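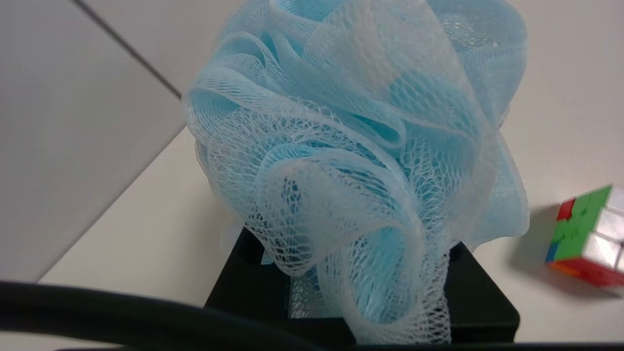

Print | E-mail

27th September

Today was the day I finally sorted out the bathroom things, and I have had the loveliest time doing it! I have been promising myself a go at this since June, when we moved into Cerngate and everything from the old bathroom went into one enormous bag and stayed there. The pale blue puff was first out and it is so much bigger than I remembered, a great froth of netting that spills right over the sides of the square black pot. I do love that blue. I'd like the whole room that colour, walls and all, and I have already got my eye on a tin from Mok (17 pounds, and worth every penny if it goes on as nicely as it did in the hall).

Wai-kit Chiang rang while I was in the thick of it and we talked for ages about shelves. He has just put up the Nomora ones and is thrilled with them – very plain, very deep, and you can stand baskets on them without anything toppling off. I want two! One for towels, and one for all the bits that never have a home, the ducks and pots and so on.
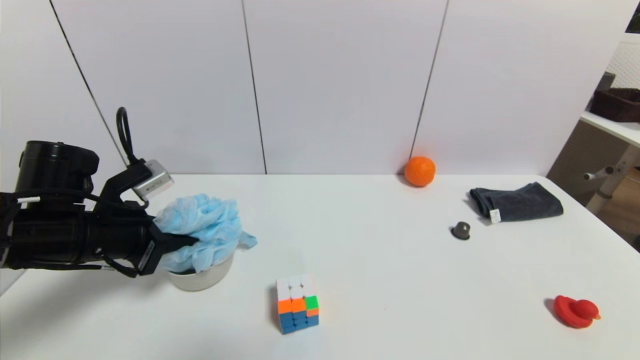 He also thinks I should hang the towels on hooks and forget about folding, but I like a folded towel. There's something so cheerful about a neat dark grey pile with the soap next to it. I found the nice soap as well, the one from Altis that smells of figs, at the very bottom of the bag and still in its paper. What a treat!

The puzzle cube has no business with the bath things but I was so pleased to see it again. I used to be able to do two sides. I shall have another try tonight with a cup of tea, and the orange can be my supper if I get carried away and forget to cook.

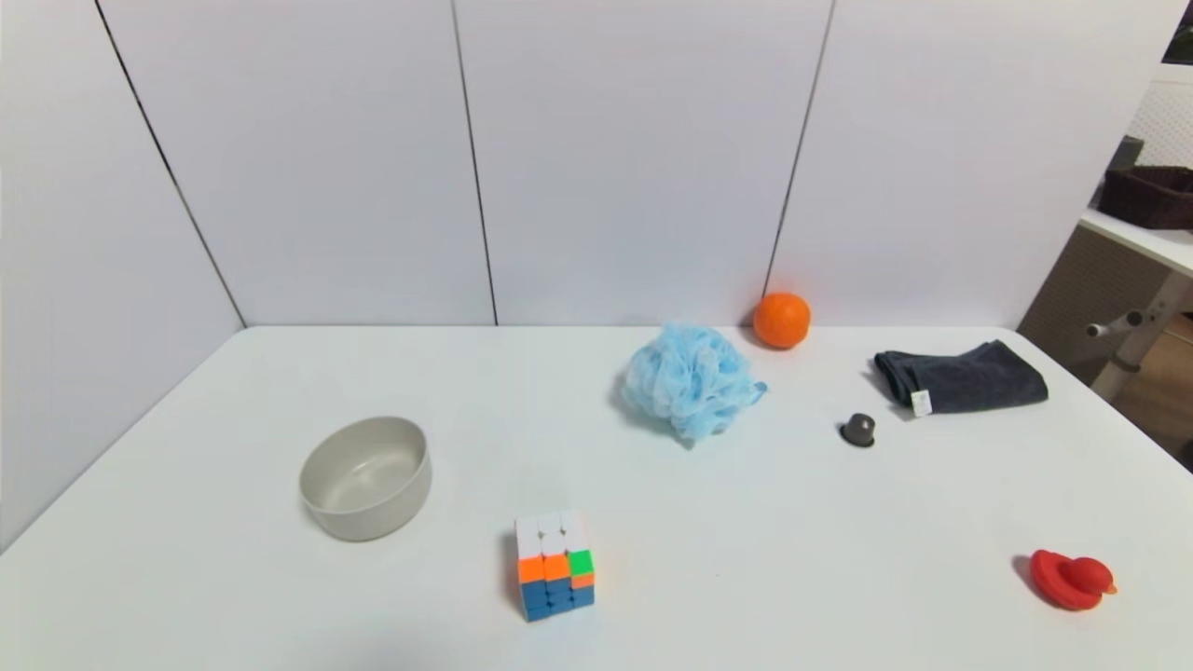 Bath puff, bowl, towel, and the red duck having a lie down.

Tomorrow the bag goes in the loft and I'm going to measure the wall by the window for those shelves. Must ring Wai-kit back and ask what screws he used.

Print | E-mail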